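News | Household and Community

Ultmont collects 271 basins for its wash corner

May 10, 2021

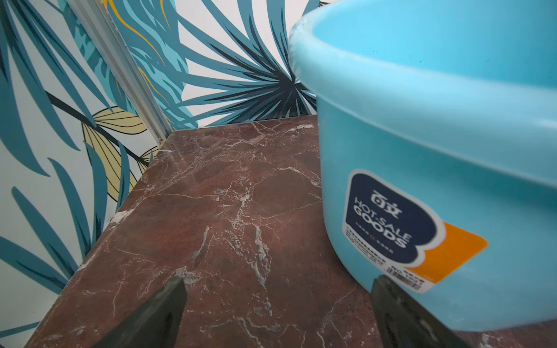
A second life for simple things

The household collection at the Ultmont community hall closed on Saturday with 271 plastic basins, well over the 100 which the organisers had asked for. Many came from family kitchens and carry scuffs on the rim. Others still have the shop sticker on the outside, like a light blue one with "HOT-SALE GOODS" in white capital letters.

The basins will go to the new wash corner behind the hall, where residents of the Koval buildings can rinse vegetables, soak clothes or wash shoes. These flats have very small sinks, and a basin on the floor of the shower was until now the usual solution.

"People think a basin is nothing, but in my home we use it every day," said Tài Đỗ, who coordinates the collection for the neighbourhood group Kustatcombe. "We asked only for ones without cracks. A scratch is no problem."

The group has sorted the basins into 3 sizes – small for food, medium for laundry, large for bedding. Stickers will be removed with warm water and cooking oil before the basins are used. From the small ones, 72 are kept apart for families who wish to take one home.

The wash corner opens daily from eight in the morning. The next collection, for buckets and drying racks, is planned for November. Donations can be left at the Nedance shop during opening hours.

Contact the news desk | © 2021 Ultmont Local News | Back to top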